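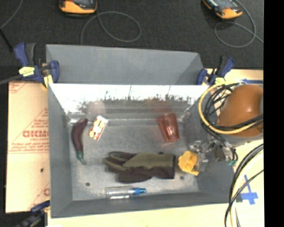 Teaching an arm to empty a bin – project report

Reading time: 7 min

Unit: Robotics Project 2, Norport campus
Submitted 4 June 2021

1. What we set out to do

Get the arm to pick mixed items out of a metal bin after being shown how by a person. No hand-written grasp rules. We drive it by remote, save the run, train on the saved runs. That was the whole plan and it mostly stayed the plan.

2. Setup

Bin is clamped down at the corners. Should have done that in March, we lost a lot of early runs to the bin creeping sideways when the arm brushed the wall. Fixed camera looks down into it. Blue tape on the bench to the right of the bin.

Items are mixed on purpose: eggplant, small printed packet, red plastic cup, work glove, something yellow and crumpled, clear bottle with a blue cap. Hard and soft, see-through and not. Control software is Dokus, logging is our own script (messy, see appendix).

3. Showing the task

One person drives, one person resets the bin. Swap after 10 runs becuase your wrist goes. We aimed for 100 good runs per operator and kept the bad ones in a seperate folder.

Things we noticed:
- Drivers slow right down near the walls. The model learned the slow part too, so it dawdles there even when the item is nowhere near a wall.
- Glove is easy for a person, grab anywhere. But everyone grabs somewhere different, and the policy ended up hovering between fingers and cuff. We then agreed on the cuff only. Better.
- Clear bottle is hard to see in the camera view. Drivers were looking over at the real bin instead of the screen. That's cheating a bit – the model only gets the camera.
- Shiny back wall gives reflections. A few attempts went for a reflection of the cup.

Berenice Xolalpa (our supervisor) told us to drive off the screen only. Slower, more dropped items, but those runs trained better.

4. Results so far

Trained for 4,000 steps on the screen-only runs. Eggplant and cup fine most tries. Packet is bad, lies too flat and the gripper pushes it around. Bottle in between.

5. Still to do

- Redo packet demos with a tilt before closing
- Tidy the cables on the arm side
- Try the Onsri tray from the Clonddale lab, less shiny
- Fix the timestamps in the log script

This site uses cookies. By continuing to browse you agree to our use of cookies.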